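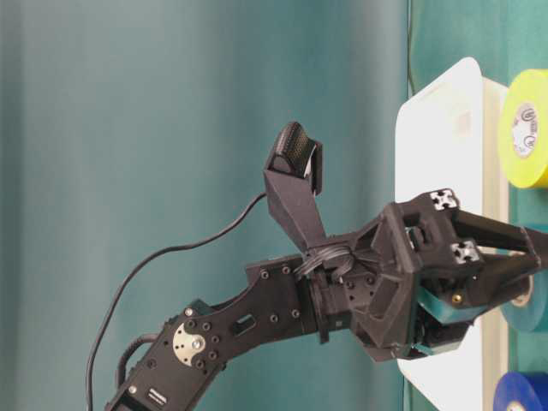 Raíssa Cavalcanti wrote to ask whether the spring walk-through could please cover the back stairs this time, and whether the comments could be kept in with the ticks, because a bare row of "OK" had told her very little last year. Both seemed like very fair requests to me, so the comments are in, and I'm afraid they have grown a bit!

Stalter House – spring safety checklist
Date of walk-through: 14/04/2024
Walked by: Yoga Sembiring
Marks used: OK / WATCH / FIX

1. FRONT ENTRANCE AND PORCH

Door opens fully and closes by itself – OK
Porch light – OK
Handrail firm on both sides – WATCH
Comment: The left rail has a little give at the bottom post, the sort of thing you only notice if you lean on it with your whole weight (I did, twice). I tightened the two bolts I could reach. The third is behind the trim and wants a longer socket than the one I carry.
Door mat lies flat – FIX
Comment: One corner curls up no matter what you do with it. I have rolled it up and put it in the hall closet. Please don't anybody kindly put it back out.

2. HALLWAYS

Clear path, ground floor – OK
Clear path, upper floor – WATCH
Comment: Lovely to see the bookcase getting so much use, but the overflow has started a second pile on the floor beside it. I moved the pile to the window seat for now.
Emergency lights, test button held down – OK
Smoke alarms, test button – OK, except upper landing
Comment: The upper landing alarm chirped very weakly. New battery put in, and it is now loud enough that I had to apologize to the people next door.

3. BACK STAIRS

Treads – FIX
Comment: Raíssa was right about these. The rubber edging has lifted on the fourth and fifth steps from the top, enough to catch a heel. There's tape over it, but tape is tape. Gavetti quoted $934 to redo the edging on the whole flight, and $252 for the bad steps only. I would lean toward the whole flight, as the others are the same age and will be lifting by next winter – but that's for the house meeting to settle.
Lighting – WATCH
Comment: Fine by day. After dark the middle turn is gloomy even with both bulbs going. A brighter bulb may be all it needs.
Handrail – OK

4. KITCHEN

Fire extinguisher, needle in the green – OK
Extinguisher tag signed – OK
Range hood filter – FIX
Comment: Greasy, and I say that with love. It soaked in the sink while I did the upstairs and came out much better, though it ought to be replaced. The Brouwer filter fits if you bend the tabs in slightly.
Outlets near sink, trip and reset – OK
First aid box – WATCH
Comment: Plenty of gauze, no small bandages at all. Burn gel ran out of date in February.

5. BASEMENT

Water heater, no drips – OK
Sump pump, bucket test – OK
Comment: Kicked in right away and emptied the pit nicely. What a relief after the winter we had.
Electrical panel, space in front clear – FIX
Comment: 11 paint cans and a folded cot. The cans are now along the far wall. The cot was too much for me alone.
Water meter reading – 2,383

6. YARD

Gate latch – OK
Path lights – OK
Ladder, feet and rungs – WATCH
Comment: The Zinard ladder is sound, but one rubber foot is worn nearly smooth. Use it on the grass or the deck, please, and keep it off the garage floor until there's a new foot on it.

Still open: porch bolt, back stair edging, hood filter, bandages and burn gel, cot, ladder foot. If you can lend a hand with the cot, knock on my door any evening.

Yoga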